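Celatura Help Desk - Furniture and Fittings
Ticket 807
Subject: Upper drawer on gray nightstand won't sit flush
Status: Open
Product: Pilier two-drawer nightstand, gray

Opened Tuesday, 9:40 am

Hi there! I've had this nightstand since May and mostly I love it, but the upper drawer has started stopping short. I push it in, it goes nearly all the way, and then it just sits there with a dark gap along the top edge. The lower drawer is a champ - opens all the way, closes all the way, no complaints (it's my snack drawer, so it gets a real workout).

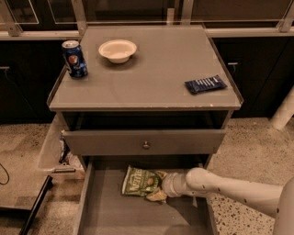 I did go through your help page before writing, so let me save you some typing. I took everything out of the upper drawer and felt along the back for anything stuck. Nothing. I tightened the little round knob too, in case the screw was poking through too far on the inside. No change there either. It isn't hard to move, it just won't go that last bit.

Reply from support, 11:15 am

Thanks for the details. Please check whether the nightstand is level, and whether something tall in the lower drawer could be pushing up on the drawer above. Please also let us know about any wear on the top so we can add it to your record.

Customer update, 4:30 pm

OK, back with answers, and sorry this got long!

1. Level. The floor is terrazzo and pretty flat. I put my Plerton level on the top, front to back and then side to side, and the bubble was fine both ways. I pushed on all the corners too and got no wobble.

2. Wear on the top. There are a few small chips and scuffs along the front edge. I'm not asking for anything on those, they're from me dragging stuff across it.

3. Lower drawer. All I keep in there is chips, and a bag of chips isn't going to hold anything up. I tried the upper drawer with the lower one wide open anyway, and it stops in the exact same spot.
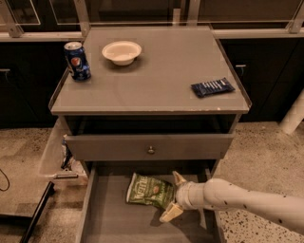
4. Runners. I pulled the upper drawer right out (easier than I expected) and wiped both runners with a dry cloth. The left one has a small plastic stop at the back that looks a bit bent to me. The right one looks straight. I put the drawer back in and got the same gap, so my money's on that left stop.

Could you send me the part? I bought mine through the Ní Mhurchú store and still have the receipt if you need it. I'm happy to swap it myself, I just need to know which screws to undo.

Reply from support, 5:05 pm

A bent rear stop would explain the gap. We're mailing you a pair of stops, 2 screws and the instruction sheet. Please leave the drawer as it is for now and don't force it. The ticket will stay open until you've fitted the new parts.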